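Wednesday. Tunico open day, Alexiou building, ground floor. Written up the same evening at Lulis from scribbles on the back of the visitor leaflet, so the order may be off.

Went to see whether the hand-held gripper method is something we should be spending on. We have been asked twice now why our packing cell can't do the clear drawer units, and twice I've said I'd go and look at what other people do. Well, I've looked.

Got there at 9.40, badge printed with the wrong firm on it, coffee fine. Introductory talk ran for 30 minutes and could have been ten. The main claim: a person does the job with a gripper in each hand, the movements are recorded, and a two-armed robot learns the job from the recordings with no programming. They call the whole package Zovirura, meaning the grippers, the recording software and the training side. The number on the slide was 2,000 recorded runs for the drawer job. I asked over what period and how many had been thrown out before they got to 2,000. The answer was that they "curate". Wrote that down and underlined it.

Another slide had a success bar with no scale up the side. I asked for the scale. It will be sent on. (Check in a fortnight. If it hasn't come, ask again in writing.)

Then through to the demo hall, which is curtained off and dim apart from the table. Visitors stand behind a rope on the near side and slightly to the left, which puts the operator's shoulder between you and the interesting part. There's a screen, but it lagged behind the hands by enough that I gave up on it and leaned.

The job is simple to say. A small clear storage unit, upper part open, drawer underneath. Grippers in, do something to the drawer or the upper part, grippers out, reset. I'll say this for them, it's a properly awkward object. Clear plastic on a white sheet is about as mean a test as you could set a camera. Our own depth camera sees straight through that sort of thing or makes up a surface somewhere behind it, and we lost most of last December finding that out. So either they've picked it because they can do it, or they've picked it because it looks hard and the person holding the grippers does the seeing. This morning it was the second, as far as I could tell. 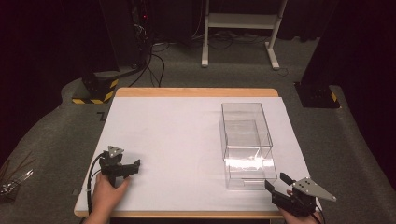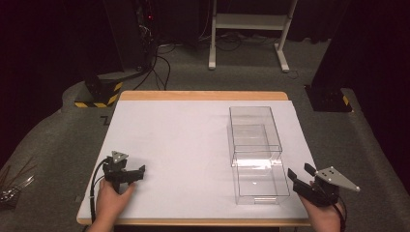
Drawer job, Tunico demo table. Clear plastic on the white sheet, one hand-held gripper in each hand, fingers of the right one open towards it.

Notes from the rope, in no good order:

Everything in the session I watched was done by hand. No arm moved on that table while I was there. I don't say that makes it a poor demonstration, but the leaflet says "see a robot learn" and what we saw was somebody working with two tools. Half the group went away talking about the robot. I heard one of them on the stairs saying how smooth it was. Of course it was smooth, it was a person.

The two grippers look the same in the body, but the grey plate on the right one is larger than the one on the left. Both triangular, both with holes in. I asked what the plates were for and why the sizes differ and got two different answers from two people in matching shirts. One said mounting, the other said it was left over from an earlier version. Either could be true. If we ever get a pair on loan, weigh them both before doing anything else. A lopsided pair would tire one wrist sooner and I'd expect that to show in the recordings by the afternoon.

Cables. Both grippers are wired. The left one loops out at the back and goes down past the hand and over the edge of the table. I kept watching it for snags. Didn't see one, but I was there for a short session with a practised operator who had presumably learned where not to put his elbow. Our people would be fighting that cable within the hour. Asked about a wireless version: "on the roadmap".

The glare off the plastic was bad from where I stood. It may be less of a problem from the operator's own eye level. Nobody on the stand could tell me whether they light it that way on purpose or just take what the hall gives them. I'd want to know, as our bench has a window to one side and we can't very well brick it up.

Paper. The white sheet doesn't quite cover the table, so you get pale wood showing at the far side and at the near side. I asked whether the trained version copes if you take the sheet off. "It should." Has it been tried? "Not on this job." That was the most useful exchange of the day and I was grateful for a straight reply. There is also a small black mark on the carpet near the back corner of the table, tape by the look of it. I took it for a position mark, which would mean the table lives in one place. Didn't ask. Should have.

Resets. This is what I really went for and it's where they were thinnest. Putting the job back to its start takes time, and the time isn't in any of their numbers. I used the stopwatch on my phone while the rest of the group were asking about jobs and whether the grippers came in other colours. 17 seconds for one run, in and out, tidy. The reset after it was nearly as long again, by eye, because I'd fumbled the stopwatch by then. So if their run count is multiplied up by run time only, you want to double it or near enough before believing any labour figure. Do this properly if we go back: a second person, two stopwatches, ten runs, no talking.

Variation. In the runs I saw, the plastic was always over on the right half of the sheet. The left half was never used for it. When I asked whether they move it about they said yes, "within the workspace", and pointed at the whole table. I can only write down what I saw. If all the recordings are like that then the thing will learn the right half of a table, and the first time one of our lot puts the unit down on the left we'll be on the phone.

Talk with the stand afterwards. Price for two grippers, software and a year's support was given verbally, and I was asked not to pass it round, so it's in the folder and not in here. It's more than the camera and less than the arm. Training is done on their machines, which means our recordings leave the building. That will need a conversation upstairs. No export to a plain format "at present". I said that was close to a deal-breaker for us and they wrote it down politely.

The visitor book had 205 names in it by the time I left, mine included - I only know because they number the lines. A good turnout for a Wednesday. I'd like to know how many of those 205 have a clear drawer to open.

What I thought was good, to be fair to them:
The grippers themselves look well made. Compact, and the fingers open wide enough for what we handle. The operator didn't seem to be concentrating all that hard, so the tool is easier to use than I'd assumed.
Working with a real pair of jaws in your hand does make you do the job the way a machine would have to. I've watched our trainees show a robot a movement that only works if you have a thumb. This gets round that.
They had an awkward part out on the table in front of strangers. Plenty of firms would have brought a wooden block.

What I didn't get:
An arm doing the job with no person in it. There was a film of it upstairs, cut into short pieces, with music. I don't count films with cuts.
The scale on that graph.
Any failed run, shown or described. I asked for the worst one they had. They laughed, nicely enough.
What happens with a different drawer unit, same size, different handle.

For the next bench meeting. My view is don't buy, ask for a loan. Two weeks, their grippers, our unit, our bench, window and all. If they say yes, we record on three different afternoons and move the unit over the whole table, left side included. If they say a loan isn't possible, we've got our answer and can go back to the matt tape on the drawer fronts, which was ugly and worked four times in five.

Small things: leaflet and price sheet are in the blue folder. Parking at Alexiou is hopeless after nine, take the bus. I owe the petty cash for one sandwich. The badge is in the bin.

Added next morning. Message from Tunico already, thanking me for my interest and asking me to rate the day out of ten. No graph attached. Replied asking for the graph and for the loan terms, and left the rating blank.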